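## Saturday Snack Table is back!

The Snack Table returns to the Naidoo Room on Saturday, July 13, 2024, and we can't wait. Back in February we ran out of fruit before the second hour (our fault, we bought for six families and got a lot more than that), so this time we've stocked up properly.

Kids choose their fruit, plate it and pour their own drinks – and yes, they help clear up too.

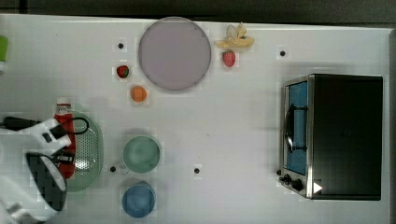 *Plate, cups, colander and fruit on the white table.*

The pretend-food bins will be out for the little ones, and the Wodari shelf has two new sets of cups that we're very excited about! If you have a spare colander at home, please bring it along, we never seem to have enough.

Doors open at 8. Use the Eneck Street entrance, the front one sticks.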